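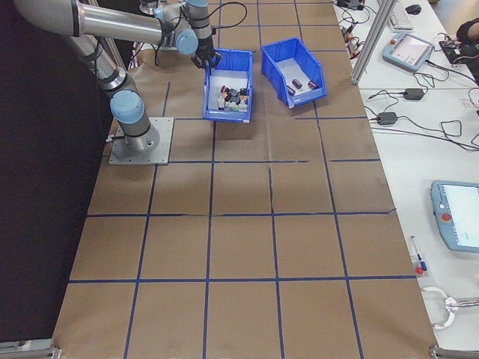 采集规范 README(Jonditz 分拣台)

维护:Bernardo Simões
审核:Maxence Carré
更新:2020年6月19日
先写这么多,格式以后再理。

一、数据概况

共2,982条轨迹,其中152条标了 abort,没删,用的时候自己过滤。单臂,两指夹爪,从蓝色料箱里取小件。物件混放,颜色形状都不统一,故意的。
Eller 那边的旧数据不在这个包里,别混着训。

二、台面

- 牛皮纸铺底,深蓝胶带打格。格子编号见 grid.txt,从底座那侧数起。
- 纸起皱可以,胶带翘边不行,翘了重贴,重贴后必须重新标定。
- 夹具每班拧一遍。松了直接停,不要"采完这条再说"。
- 料箱位置变了要记到 log 里,歪一点也记。
- 格子里不放工具、不放笔、不放杯子。

三、人员和急停

- 开机前先试急停。按下、确认断使能、复位,三步都要做,口头说"试过了"不算。
- 示教器放在伸手够得到的地方,急停按钮不许被线或者纸盖住。
- 手进格子区之前必须停臂。暂停程序不等于停臂!!
- 换班时在 log 签名,写清谁拿示教器。
- 新人前40条必须有人陪。

四、速度和夹爪

- 示教用低速档,回放才可以提,上限看 config,不要自己改。
- 夹爪进箱走竖直方向,碰壁算 abort。
- 连续5次抓空:停,查标定,不要硬采。
- 腕部线缆留够余量,转之前看一眼有没有缠住。

五、走线

电源适配器和线都走旁边白桌,不许横过胶带格。桌上线比较乱的时候先理再开机。理线时断电,这条 Arboleda 的同事问过几次了,答案还是断电。

六、字段

episode_id:轨迹号
bin:取件料箱,L 或 R
obj:物件类别,不确定填 unk,不要猜
status:ok / abort
op:操作员缩写
note:随便写,但别空着 abort 的原因

七、已知问题

- 早期一批 note 有错别字,不影响使用,懒得该了。
- 小圆柱件会滚,初始位姿和标注可能对不上。
- 部分 bin 字段左右写反,修正表在 fix_bin.csv,加载的时后记得套上。

八、使用限制

Pradness 内部研究用,外发先问 Maxence。规范9月再修一版,有意见直接提 issue,写清条目号。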